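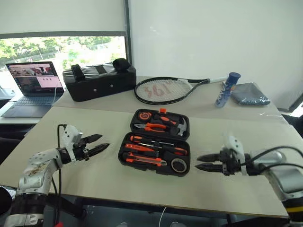
Valentyna Tkachuk thought she would have no work left when the robot arms came to the Rinov packing shop in Gillesdale. She told her children so at dinner, and nobody wanted dessert.

That was in July. She still works at Rinov, but her day is different now. Let us see what changed.

What is automation?

Automation means that a machine does a job, or a part of a job, that people did with their hands before. A dishwasher is automation. A door that opens when you walk to it is automation too.

At Rinov, the job is tool cases. Each case must hold its tools in the right places: a hammer, pliers, screwdrivers, a tape measure. Every tool has its own place. If one of them lies wrong, the lid does not close well, and a customer sends the case back.

Why is it hard for a robot?

You can pick up a screwdriver without thinking. Your fingers feel when it slips, and they hold a little stronger. A robot arm with two black fingers has to learn this. It must know where the handle is, which way the metal part points and how hard to press. A roll of tape is round, a knife is long and flat, and each one needs a different grip.

So a person teaches it. Valentyna learned to guide the arms through the same movement many times. For the pliers alone she did it 200 times! The computer saved every try, also the bad ones. By the end of the first season there were 3,238 tries saved.

What do people do now?

Before, 12 people filled cases all day. Many of them had sore wrists in the evening. Now four of them teach and check the robots. Five moved to repairs, where they fix old tools. Three left the shop, and one of these, Karthikeyan Marar, was not happy about it. He liked filling cases, and he liked to talk with his friends at the long table.

This is important to know – automation can make work lighter, but it can also take away a job that somebody was good at. Grown-ups do not always agree on what is fair. At Rinov the workers asked for lessons before the machines started, and they got them.

Valentyna says the new work makes her head tired and her hands less tired. On Sunday she can knit again.

Something to try at home

Put on thick mittens and pack your pencil case using only two fingers of each hand. Which thing was the hardest to pick up? Ask a friend to try it too – maybe it is a different thing for them.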